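Moving your website to a new address: frequently asked questions

Billside looks after hosting and domain names for small shops, clubs and trades. These are the questions we get most often from customers who are changing their domain name and want to keep their visitors, their search listings and their email. If your question is missing, open a ticket from your control panel and choose "Domain change" as the subject.

Before you start

Will I lose my place in the search results?

For a while you may see some movement. A search engine has to visit your old pages, find that they now point elsewhere, and then visit the new ones. On a small site this usually settles within a few weeks. On a larger one it can take a few months. Sites that redirect every page properly tend to come back to much the same position. Sites that send everything to the new home page often don't.

Do I have to keep paying for the old domain?

Yes, for at least a year, and we would say longer if you can. The redirects only work while you own the old name. If you let it lapse, links from other sites stop working and anyone can register it. Old names with a bit of history are often bought within days and filled with adverts, and your former customers will still be following links to them.

When is a good time to do it?

Pick a quiet part of your year. A garden supplier would be wise to do it in January and leave the spring alone. Avoid changing the domain, the design and the page structure all at once. If traffic drops afterwards you will have no way of telling which change caused it.

How do I make a list of all my pages?

Log in to the control panel, open Reports and choose "All addresses". This gives you a plain list of every page that has had a visit in the past year, including ones you may have forgotten. Download it and keep a copy somewhere other than the hosting account. Your sitemap is also useful, but it only shows pages the site currently knows about.

One customer, the Clamcombe rowing club, expected to find a few dozen addresses and had 796. Most were old race results and photo pages, still being linked to by other clubs. They kept the lot, and the redirects were written as a handful of patterns.

Redirects

What is the difference between a 301 and a 302?

A 301 tells browsers and search engines that the page has moved for good. A 302 says the move is temporary and the old address should still be used in future. For a domain change you want a 301. If you use our redirect tool the setting is called "Permanent", and it is selected when you open the page.

Do I need a separate rule for every page?

Only if the page addresses are changing as well. If your contact page is at /contact on both domains, one rule covers the whole site, and everything after the domain name is carried across. If you are also renaming or merging pages, write rules for those first and put the general rule last. Rules are read from top to bottom and the first match wins.

How many rules can I have?

The Standard plan allows 1490 rules in the redirect tool. There is no set limit if you edit the configuration file yourself, but a very long file will slow down every request to the site. If you are getting near the limit, look for groups of addresses that share a pattern.
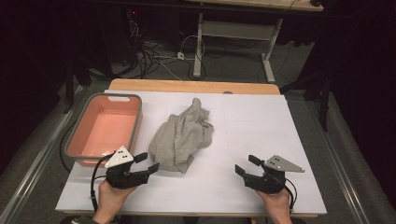
Can I redirect to a page that itself redirects?

It will work, but try to avoid it. Each extra step adds a short delay, and some search engines give up after several hops. This usually happens on sites that have moved before. If you went from one name to another a few years ago and are now moving again, go back and change the oldest rules so that they point straight to the newest address. The "Check chains" button lists any address that takes more than 2 steps to arrive.

What should I do with pages I no longer want?

If there is a close replacement, redirect to that. If there isn't, let the address return a "not found" page. Sending every unwanted page to the home page annoys visitors, and search engines treat it as an error anyway.

My redirects work with www but not without it. Why?

The two versions are separate as far as DNS is concerned. Check that both have a record pointing to our servers and that both are listed on your certificate. In the control panel these are under Domains, then "Names on this site". The same applies to any subdomain you have used, such as shop or blog.

I get a security warning before the redirect happens.

The old domain still needs a valid certificate. A browser asking for the https version of the old address checks the certificate before it reads the redirect. Leave automatic renewal switched on for both domains. If you moved the old name to another registrar, renewal may be failing quietly, so look at the date shown under Certificates.

Statistics

Should I set up a new property in my analytics account?

In most cases, no. If you carry on with the same one, you can compare this year with last year on a single chart. Change the site address in the settings and leave the tracking code as it is. Make a note of the date of the move so that whoever looks at the figures later can see why the line dips.

Why does my old domain appear as a referrer?

There are usually two causes. Either some pages on the old domain are still being served with the tracking code in place, or links within the new site still point to the old name. Search your content for the old domain and correct what you find. Menus, footers and image captions are the places people miss. After that, add the old domain to the list of unwanted referrals in your analytics settings.

I use the Zaneck visitor counter. Does it carry over?

The counter is tied to a domain name, so it will start again from zero. You can enter a starting figure by hand on the counter's settings page. The history itself can be exported as a spreadsheet from the old domain, but it can't be imported into the new one.

Visits have dropped by a third. Is something wrong?

Possibly. Look at the "not found" report first. If the same few addresses appear over and over, those are rules you have missed. Then check that the new site isn't blocking search engines. Many people build the new site with the "hide from search" box ticked and forget to untick it. Finally, check that the tracking code is on every page template, including the shop and the blog if you have them. If all of that is in order, wait a fortnight and look again.

Telling search engines

Do I need to do anything besides the redirects?

Verify the new domain in the webmaster tools of each search engine you care about, and keep the old one verified as well. If a change of address form is offered, fill it in once the redirects are live. Then submit the new sitemap. Leave the old domain open to crawlers, as they can't follow a redirect they aren't allowed to request.

Should I ask other websites to update their links?

The important ones, yes. Look at your referral report and write to whoever sends you the most visitors. Around 130 linking sites is typical for a business that has been online for ten years, and a short email to the top few is enough. Update your own listings too: social media profiles, trade directories, map entries and email signatures.

Email

Will my email stop working?

Website redirects have no effect on email. Your old addresses will carry on as long as the domain is registered and its mail records are left alone. Set up matching addresses on the new domain and choose "Deliver to same mailbox" for each one. Mail to either address then arrives in one place.

My newsletters from the new address are going to spam.

A new domain has no sending history, so mail providers are cautious with it. Add the SPF and DKIM records shown under Email, then "Sending records". Start with small batches and build up over a few weeks. Customers who send through Strömberg need the extra records from their Strömberg account as well, and these have to be entered on the new domain separately.

Help from us

Can you do the move for me?

Yes. We offer it as a fixed-price job for sites hosted on our Standard and Plus plans. It covers the list of addresses, the redirect rules, certificates for both domains and a check of the "not found" report one month later. It doesn't cover changes to your design or text. We need your address list and at least five working days' notice.

Can I go back to the old domain if I change my mind?

You can, though it is slow. Browsers remember permanent redirects, and some visitors will keep being sent to the new name until their saved copy runs out. Search engines will have to go through the whole process again in the other direction. If you think you may want to go back, speak to us before switching the rules on.

What time do you make changes?

Moves we carry out ourselves are done between 6am and 8am. DNS changes can take up to a day to reach everyone, so keep the old hosting running until the following morning at the earliest.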